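4. Folding and storing quilted jackets

Read this section before you put a padded or quilted jacket into the Rellomine under-bed box. Coats without padding are covered in section 3. Knitwear goes in the shallow tray and should not be mixed with padded items.

What you need

The storage box with its lid, one Bilex breathable liner, and a flat surface bigger than the jacket when it is opened out. A made bed does well. Pull the duvet straight first so that the jacket lies level.

Before folding

1. Empty all the pockets, including any inside the lining.

2. Check that the jacket is fully dry. Padding holds damp longer than the outer fabric, so press the thickest parts with a dry hand and leave the jacket on a hanger overnight if you are in any doubt.

3. Close the main zip and fasten any poppers. If the hood comes off, take it off and store it flat under the jacket.

CAUTION: Do not store a jacket that has been sprayed with a waterproofing product until the time given on the product label has passed.

Folding

4. Lay the jacket face down and smooth it from the collar towards the hem. Light pressure is enough. Pushing hard flattens the padding along the stitching.

5. Fold one side in towards the middle and lay the sleeve straight down the back. Repeat with the other side. The width should now be no more than 46 cm, measured across the widest part.

6. Bring the hem up to the middle of the back, then fold again towards the collar. Long jackets will need one more fold.
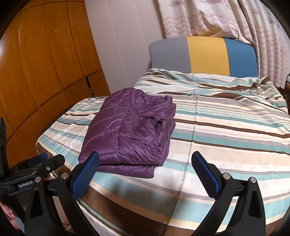
7. Tuck the collar in loosely. A collar or fixed hood that will not lie flat can be left on top of the pile, as the lid has enough height for it.

Note: Satin and other shiny fabrics slide as they are folded. If the layers start to move, open the jacket out and begin again from step 5. Do not use pegs, pins or elastic bands to hold them.

Packing the box

8. Open the liner inside the box and turn its edge over the rim.

9. Lower the jacket in with the folded edges facing the handle. Put the heaviest jacket at the bottom. The box takes up to 4 adult jackets of medium thickness.

10. Fold the liner over, fit the lid and press each corner until it clicks. If a corner will not click, take a jacket out. Do not kneel on the lid.

CAUTION: The full box must not weigh more than 13 kg. Slide it along the floor by the handle and do not lift it by the lid.

Taking jackets out again

Shake the jacket from the shoulders and hang it on a wide hanger for a few hours. Creases across the padding usually drop out by themselves. Do not iron them. Jackets kept for a whole season should be taken out once, in February or thereabouts, refolded along different lines and put back.

Replacement liners are sold singly under part number 508.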